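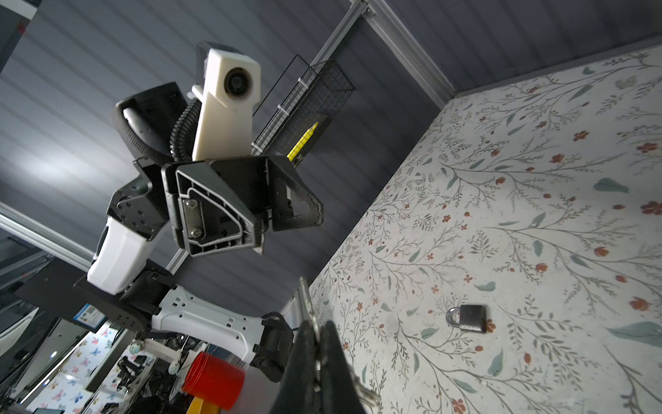 Ticket 1834 – floral tabletop, print rubbing off
Status: reopened, June 2021

Reporter says the flower pattern fades wherever it gets wiped. Supplier (Teltine) blames the cleaner. I doubt it. We use plain dish soap.

Tried so far:
Wiped one corner with water only, 2 days. No color on the cloth.
Same corner with soap, 3 days. Still none.
Asked Teltine what the top is coated with. They sent a brochure.

They now want to sell us a Stitano cover for 600. Not approving that until someone shows me color on a cloth – a clean one this time.

Next: repeat on the opposite corner. Leave ticket open.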